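Londum Stump Grinder, Model 1402
Sold and supported by Skidside Grounds Equipment

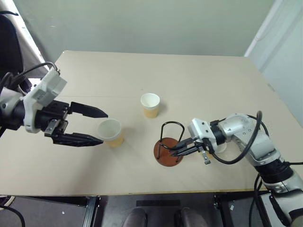
Paper cups on a beige tabletop.

Product Overview

The Londum 1402 is a self-contained stump grinder intended for landscape contractors, parks departments, cemeteries and property managers. It is designed to remove tree stumps and surface roots to below ground level after a tree has been taken down, leaving the area ready for soil, seed or paving. The machine is operated from the rear by one person and may be moved between work areas under its own power.

The cutting wheel is carried on a swing arm that moves from side to side across the stump. The operator lowers the wheel a little at a time and sweeps it over the wood until the required depth is reached. Both movements are controlled from a single panel, and the wheel stops when the operator releases the presence lever.

Standard Features

Reversible cutting teeth, held by one bolt each
Operator presence lever on both handles
Hinged chip guard with replaceable rubber curtain
Locking drive wheels for use on slopes
Lifting eye and four tie-down points
Hour meter with service reminder
Lockable fuel cap

Specifications

Model: 1402
Order number: 2690
Drive: hydraulic, two wheels
Travel speeds: 3 forward, 1 reverse
Transport width, handles folded: 35 inches
Fuel: regular unleaded gasoline
Fuel tank: 6 gallons
Finish: powder coat, dark green

Selecting the Correct Machine

The 1402 is suited to single stumps in lawns, along fence lines and in planting beds where access is through a standard yard gate. Customers clearing building lots or orchards should consider the tracked Londum models, which carry a larger wheel and are better able to work on soft ground. Skidside staff can advise on the choice of machine when given the type of tree, the width of the stump at ground level and the width of the narrowest point of access.

Stumps containing wire, nails, concrete or stone should be inspected and cleared before grinding begins. Damage to teeth and tooth holders caused by buried objects is not covered under warranty. The owner of the property must have all underground utilities located and marked before work starts.

Accessories

Pillai Tooth Set. A complete replacement set of cutting teeth with bolts and a thread-locking compound. A gauge for checking tooth wear is supplied with each set.

Stulell Debris Screen. A folding screen on steel legs, placed around the work area to contain chips near windows, parked vehicles and walkways. Two screens are recommended for work beside a building.

Transport Cover. Heavy fabric cover with elastic hem and buckled straps. Fits the 1402 with handles folded.

Delivery and Training

Each new machine is assembled, fueled and test run at the Skidside workshop before it is released. Delivery is available within 47 miles of the workshop at no added charge. Deliveries beyond that distance are quoted separately.

A training session for operators is included with every purchase and covers daily checks, safe travel on slopes, grinding method and tooth replacement. Sessions begin at 8:30 a.m. Eye protection, hearing protection and work boots are required, and loose clothing is not permitted.

Warranty and Service

The 1402 is covered by a two-year limited warranty for commercial use. Teeth, belts, filters and the chip curtain are considered wear items and are excluded. Routine service may be booked through the parts counter. Owners are encouraged to schedule yearly service before the end of February, as workshop time is limited during the spring season.

When ordering parts, please provide the order number and the serial number stamped on the plate below the control panel.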